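Il m'avait prévenu au téléphone, avec une pointe de gêne dans la voix : « Vous savez, je n'ai rien d'intéressant à montrer, ce ne sont que des bonbons. » Saulius Rebane prépare depuis des années des colis de friandises pour sa famille et ses amis dispersés un peu partout, et quand j'arrive chez lui, vers dix heures du matin, il a déjà mis l'eau à chauffer. Nous resterons finalement jusqu'au milieu de l'après-midi, à parler de sachets, de papier cadeau et de ces petites choses qu'on n'oserait pas appeler une passion.

Tout a commencé en janvier, l'année où sa sœur est partie s'installer à Lalbridge. « Elle m'écrivait qu'elle ne trouvait rien de ce qu'on mangeait petits, alors j'ai rempli une boîte à chaussures. J'avais mis trop de chocolat, il n'y avait presque plus de place pour la lettre, et elle m'a appelé en pleurant – de joie, je crois, enfin j'espère ! » Depuis, il a expédié 193 colis. Il le sait parce qu'il les inscrit dans un cahier à spirale, avec le nom du destinataire et deux ou trois mots sur ce qui a plu. Il me laisse le feuilleter. À côté d'un prénom, je lis « pas de réglisse », souligné deux fois.

La préparation se fait sur le lit, toujours. La table de la cuisine serait plus commode pour le dos, il en convient volontiers, mais il aime pouvoir étaler, reculer d'un pas, changer d'avis. « Sur une table, ça roule et ça tombe, et puis on finit par poser sa tasse dessus. Sur un tissu, les bonbons restent où on les met. » Il garde à portée de main un rouleau de papier brillant à motif de poires jaunes, et les sacs en papier à poignées qu'il récupère dès qu'ils sont encore présentables. Les boîtes passent en premier, les bonbons viennent combler les coins.
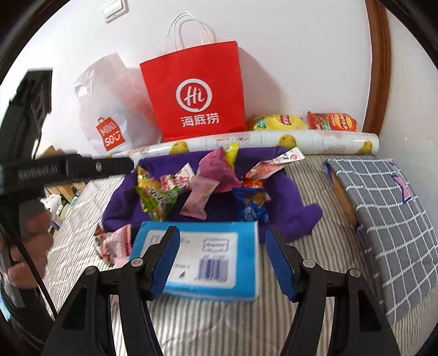

Arūnas Lepik, lui, trouve qu'on a tort de commencer par les boîtes, et il me l'explique longuement depuis le fauteuil où il s'est installé avec son thé : il faudrait d'abord faire un lit de petits bonbons au fond, poser le reste par-dessus, et ne garder les sachets gonflés que pour la fin, sans quoi on les retrouve écrasés à l'arrivée. Saulius l'écoute en souriant. La discussion, visiblement, n'en est pas à sa première fois.

« Il a raison pour les sachets, finit-il par admettre. Mais le fond tapissé de bonbons, non, parce que les gens ouvrent par le haut et ils ne voient rien de joli. Moi, je veux qu'il y ait de la couleur tout de suite. »

La couleur, justement, nous occupe un long moment. Il choisit souvent à l'emballage, il l'avoue sans honte, et il lui est arrivé d'acheter des bonbons qu'il n'aimait pas du tout pour un papier rose qui allait bien avec le reste. Il se limite à 500 grammes de sucreries par colis, sauf à Noël, où il monte jusqu'à 2000 pour la grande famille d'Usier, celle des neveux. « Ils sont sept à se servir dedans, alors vous pensez bien que ça ne fait pas la semaine. »

Je lui demande ce qu'on lui renvoie, de son côté. Il se lève, ouvre un tiroir et en sort une liasse de cartes postales, quelques dessins d'enfants, une feuille pliée en quatre où quelqu'un a collé des papiers de bonbons bien lissés. « Ça, c'est ma nièce. Elle avait tout gardé. » Il la regarde un peu avant de la ranger, puis me demande si je préfère les caramels ou les fruits, et si l'adresse que j'ai donnée au téléphone est bien la bonne.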